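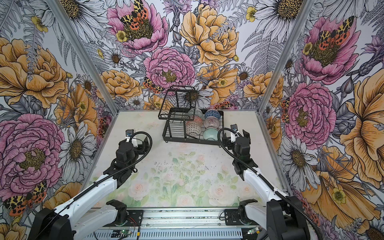

Two-arm station with dish rack and bowls, Mastside lab.

Participants wanted: teleoperation study on two-arm robots

The Hakesano group is looking for 60 adults to take part in a study of how people teach robot arms to handle dishes. Bradley Rowbotham runs the study. Sessions take place at our Mastside lab through the end of July.

In an earlier round, policies trained on demonstrations from beginners did better on bowls they had not seen before than policies trained on demonstrations from our own staff. We had 4 operators in that round, too few to say why. The new study repeats the comparison with more people and the same dish rack task.

What you will do

You will come in for two sessions on separate days. After a short practice you will guide both arms by hand controllers to move bowls in and out of a wire rack. We record the arm motion and the views from the wrist cameras. Your face and voice are not recorded. At the end of each session you fill out a short form on how hard the work felt.

Who can take part

You must be 18 or older, able to use both hands, and comfortable sitting for the length of a session with breaks. Glasses are fine. You should not have operated a robot arm before. Left-handed people are especially welcome, as we had none last time.

Pay

$200 for both sessions, paid after the second. If you stop early you are paid for the session you attended.

To sign up, write to Jahangir Pathirana at the Hakesano front desk with "Drisby study" in the subject line. Include your age and which hand you write with. Sign-up closes 20 Feb 2023.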